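About Watdale

Watdale writes rules for robots, or more exactly for the people who stand next to them. We are a small firm on the upper floor of a former seed merchant's, and we have been producing safety notes, cell layouts and handling standards for robot arms for long enough to have disagreed with most of our own early work.

Our house standard is called Furo. It began as 2 pages taped to a door and now has 583 clauses, of which we are proud of perhaps half. Every Friday afternoon we try to delete one. Clause 20, on where to put your coffee, has survived every attempt.

What we do

We read your procedures, watch the job being done and note where the two part company. Then we rewrite whichever one is wrong. It is usually the procedure, though it can take a client a while to forgive us for saying so.

We like to test a rule on ordinary objects, on a table, with an arm over it. A clause that sounds splendid in a meeting can look rather thin beside a power strip.

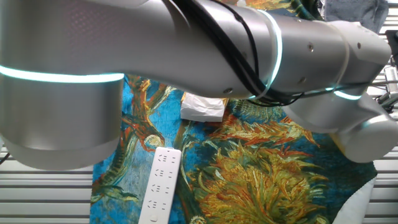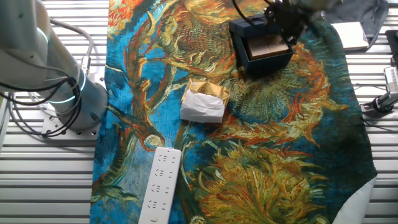 The arm with the sunflower cloth and the power strip; the open navy box of blocks is in the second view.

How we write a rule

Each rule has to be short enough to remember with gloves on. It says who does what, and when. "Care should be taken" is banned here, along with "as appropriate" and any sentence containing "stakeholder".

Draft rules go to our Bråten bench for a month. Anyone using the bench may write on the draft in pencil. Pen is reserved for people who have broken the rule and wish to explain themselves.

Some that have lasted:

Know where the stop button is before you need it.
Agree what is on the table before the arm moves.
Leave cables enough slack for the whole reach of the arm.
If you change the layout, tell the next person, in writing, in words they can read.

Who we work with

Mostly small workshops, teaching labs and packing firms. Our longest-standing client is Pliltex, whose first query to us ran to 921 words and contained one question. We answered it with "no", and they have been very decent about it ever since.

Getting in touch

Write to us with the job, the arm and the thing that worries you. Please don't send the whole manual. We have probably read it, and once was plenty.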